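Budget check: second pair of grippers or a sturdier table first?

stuletcombe_shona
Hi all, Shona Carnegie here, back with another money question (sorry, I know it's always money with me!). We're planning the kitchen tasks for May and I have two quotes. Lostholm wants $3,231 for another pair of handheld grippers, and Akyol wants $3,253 for a height-adjustable table. I can only swing one of them, and I keep going back and forth.

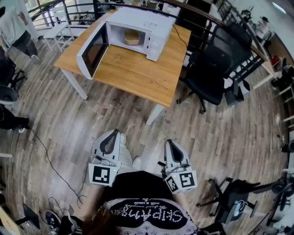 My heart says grippers, so we could have two people collecting at once and stop taking turns all afternoon.

dnambiar
Oh, I'd go the other way, Shona. More grippers means more chargers, more spare finger pads, another microwave sooner or later... it adds up! Ask Lostholm what the pads cost before you sign anything.

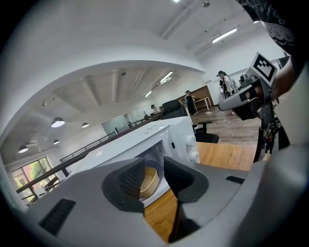 A good table will outlast every gripper you buy, and the arm will need one at the right height anyway.

prismont_fan
Gotta disagree with Dinesh, with love. Any old table does fine for microwave work. Get the grippers.

stuletcombe_shona
Well, that's one vote each, you two! I'll ask about the pads.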